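木のしまもようのひみつ　年輪(ねんりん)のはなし

みんなの家に、木でできたものはありますか？　つくえ、いす、まないた、えんぴつ、わりばし。ひとつ見つけたら、ちょっと顔を近づけてみてください。細いすじが見えませんか。まっすぐだったり、ぐにゃっと曲がっていたり、山の形になっていたり。

わたし、このすじが子どものころから大好きなんです。おばあちゃんの家の天じょうに、どう見てもフクロウの顔にしか見えないところがあって、ねる前にいつもにらめっこしていました(たいてい負けました)。あのフクロウの正体を知ったのは、ずっとあとになってからです。今日はその話をしますね。

木はどうやって太くなるの？

まず、生きている木の中をのぞいてみましょう。木の皮のすぐ内がわに、とってもうすい層があります。名前は「形成層(けいせいそう)」。むずかしい名前だけど、木が太くなるための工場だと思ってください。

この工場は、内がわに新しい木の部分を、外がわに新しい皮の部分を作ります。だから木は、外へ外へと太っていきます。まん中にあるのがいちばん古いところで、木が赤ちゃんだったころの部分。皮に近いほうが新しいところです。つまり大きな木のおなかの中には、細くてひょろひょろだったころの自分が、そのまま入っているんですよ。すごくないですか？

人間の体は、小さいころの体が中に残っていたりしませんよね。マトリョーシカという、あけてもあけても中から人形が出てくるおもちゃを知っていますか。木はちょっとあれに似ています。

しましまになるわけ

では、どうしてしまもようになるのでしょう。

日本のように四つの季節があるところでは、木の育ちかたが一年の中で変わります。春になると、木は新しい葉っぱを出すために、水をぐんぐんすい上げます。このとき工場が作るのは、あながが大きくて、かべのうすい細胞(さいぼう)です。水がたくさん通れる、太いストローみたいなものですね。ここは色がうすく見えます。

夏のおわりごろになると、工場の仕事はだんだんゆっくりになります。こんどは細くてかべの厚い細胞ができます。ぎゅっとつまっているので、色がこく見えます。そして冬、工場はお休み。春になるとまた仕事が始まります。

うすい色のところと、こい色のところ。このふたつを合わせて、ふつうは一年分になります。切りかぶの丸いわっかが「年輪」とよばれるのは、こういうしくみがあるからです。

スギやマツの切りかぶは、このもようがとてもはっきりしています。ケヤキもわかりやすいです。ケヤキの場合は、春にできた部分に大きなあなが輪になってならんでいて、虫めがねで見ると点々がつながったネックレスみたい。ぜひ一度見てほしい！

数えてみたら、たいへんだった

年輪を数えれば、木の年がわかる。そう聞くと、やってみたくなりますよね。わたしもやりました。

場所はムリという小さな村の、山の入り口です。台風でたおれた大きなスギの切りかぶがあって、わたしはその横にしゃがみこんで、まち針をさしながら数えました。1回目は131本。やったー、と思ったのですが、ねんのためもう1回数えたら、133本になってしまったんです。

えっ、2才ふえた？

もちろん、木が急に年をとったわけはありません。皮の近くの年輪がぎゅうぎゅうにせまくて、わたしの目がどこかで飛ばしたか、同じところを二度数えたかしたんですね。いっしょに行ったパルヴィーズ・ロスタミさんは、切りかぶの別の向きから数えて131本でした。さて、どっちが正しいのか。じつはまだ決着がついていません。

それに、地面から少し上で切った切りかぶだと、木がその高さにのびるまでの年は入っていません。だから切りかぶの年輪の数は、木の本当の年よりちょっと少なくなることがあるんです。

はばの広い年、せまい年

年輪をよく見ると、はばがみんなちがいます。広いところもあれば、紙みたいにせまいところもある。

雨がちゃんとふって、お日さまもよく当たった年には、木がよく育って年輪が広くなりやすいです。反対に、雨が足りなかったり、寒すぎたりした年は、せまくなりやすい。どちらの天気がきくかは、木の種類や生えている場所によってもちがいます。

天気のほかにも理由はあります。となりに大きな木があってずっと日かげだった木が、あるとき、そのとなりの木がたおれて急に明るくなる。すると、次の年からぐんと広い年輪になることがあります。虫に葉っぱをたくさん食べられてしまった年は、せまくなったりします。木は日記を書かないけれど、体の中にこういうしるしが残るんですね。

山のななめのところに生えている木は、年輪の中心がまん中からずれていることがよくあります。まっすぐ立っていようとして、片がわだけ太くがんばるからです。おもしろいことに、スギやマツのなかまは谷のほうが太り、ケヤキのような広葉樹(こうようじゅ)は山のほうが太ることが多いんですよ。下から押して支えるチームと、上から引っぱって支えるチームがいる、と考えるとおぼえやすいかな。

板になると、わっかはどこへ行く？

切りかぶでは丸かった年輪が、つくえやゆかの板では丸く見えません。どこへ行ってしまったのでしょう。

バウムクーヘンを思いうかべてください。上から見ると丸いしまもようですよね。これを立てたまま、まん中を通るようにまっすぐ下へ切ると、切り口には、まっすぐな線がならびます。板も同じです。丸太のまん中を通るように切ると、まっすぐなすじの板になります。これを「柾目(まさめ)」といいます。

まん中からはずれたところを切ると、山の形や、たけのこみたいな形のもようが出てきます。こちらは「板目(いため)」。丸太は根元が太くて先が細いし、ちょっと曲がったりもしているので、一枚ごとにちがうもようになります。

さて、おばあちゃんの家のフクロウです。あの丸い目は「節(ふし)」でした。節は、えだのつけ根が幹(みき)の中に包みこまれたあとです。えだのまわりでは、木のすじが川の水みたいに、ぐるっとよけて通ります。ふたつならんだ節と、そのまわりの曲がったすじ。それでフクロウに見えていたんですね。

小さな木をつないで、大きな板に

大きなつくえの板を一枚でとろうとすると、ものすごく太い木がいります。そこで、細長い木を何本もならべて、接着ざいでくっつけて大きな板にする方法があります。ならべた木の色が少しずつちがっていて、明るいのやこいのがとなり合うと、とてもきれいです。
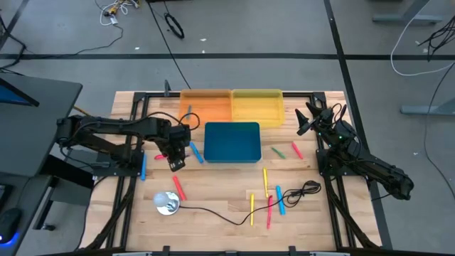 エリバリキ・サングさんから、こんなお便りをもらいました。うちの食たくは、梅雨になると引き出しがきつくなって、1月にはするする開きます。木はもう切られているのに、まだ生きているんですか、という質問です。

いい質問！　うちのたんすもまったく同じで、梅雨のあいだはくつ下を出すのにひと苦労です。

答えからいうと、板になった木は、もう育ちません。工場は止まっています。でも、木の細胞のかべは、空気の中の水分をすったり、はいたりするんです。じめじめした季節には水分をすって少しふくらみ、からからの季節には水分を出して少しちぢみます。それで引き出しがきつくなったり、ゆるくなったりするんですね。

しかも、ふくらみかたは向きによってちがいます。いちばん大きくのびちぢみするのは、年輪のわっかにそった向き。その次が、まん中から皮へ向かう向き。木の高さの向きには、ほとんど変わりません。だから板目の板は、かわくとおさらみたいにそることがあります。柾目の板はそりにくいので、すしおけやおひつによく使われてきました。

細い木をつないだ板も、やっぱりのびちぢみはします。家具を作る人は、木が動いてもこわれないように、ねじのあなを少し長くしておいたりするんですよ。こんど大きな木のつくえの下にもぐるチャンスがあったら、さがしてみてください。頭をぶつけないようにね。

年輪のない木もあるの？

あります！　一年じゅうあたたかくて、雨もよくふる熱帯の森では、木がほとんど休まずに育ちます。すると、はっきりしたしまもようができにくいのです。ただ、熱帯でも雨の季節とかわいた季節がわかれているところでは、しまのある木も見つかります。

それから竹。竹を切っても年輪はありませんよね。竹には、木のように毎年太くなっていく形成層がないんです。たけのこのときの太さが、ほぼそのまま大人の太さになります。ヤシの木にも、スギのような年輪はありません。

昔のことを調べる手がかりにも

年輪のはばのならびかたは、同じ地いきの同じ種類の木だと、よく似てきます。同じ天気の中で育つからです。広い、広い、せまい、広い、せまい、せまい……というならびは、お店の商品についているバーコードみたいなもの。

今生きている木のバーコードと、古い家の柱のバーコードをくらべて、重なるところをさがします。うまく重なったら、もっと古いお寺の木とくらべて、また重ねる。こうやってつないでいくと、何百年、何千年も前の木が、何年に育っていたのかわかることがあります。皮まで残っていれば、切られた年までわかる場合もあるんです。

生きている木を調べるときは、切りたおさなくてもだいじょうぶ。細いつつのような道具を幹にさしこんで、えんぴつみたいに細い木の棒をぬきとります。そこにちゃんと、しまもようが入っています。

おうちでやってみよう

用意するものは、紙、色えんぴつかクレヨン、それに木のもの。まないたでも、つみ木でもいいです。きずをつけたくないものは、おうちの人に聞いてから使いましょう。

1　木の上に紙をのせて、手でしっかりおさえます。
2　クレヨンをねかせて、そっとこすります。力を入れすぎると、もようがつぶれてしまいます。
3　もようが出たら、まっすぐか、山の形か、しらべてみましょう。

つるつるにぬってあるつくえだと、うまく出ないことがあります。そういうときは、古い木のベンチや、ざらざらした板をさがしてみてね。雨や風にさらされた板は、やわらかい春の部分が先にへって、かたい部分が出っぱっているので、おどろくほどきれいにうつります。

わたしは今まで8まい集めて、冷蔵庫にはっています。いちばんのお気に入りは、古い板べいの節のところ。何の動物に見えるか、家族で意見が合いません。わたしはぜったいにタヌキだと思っています。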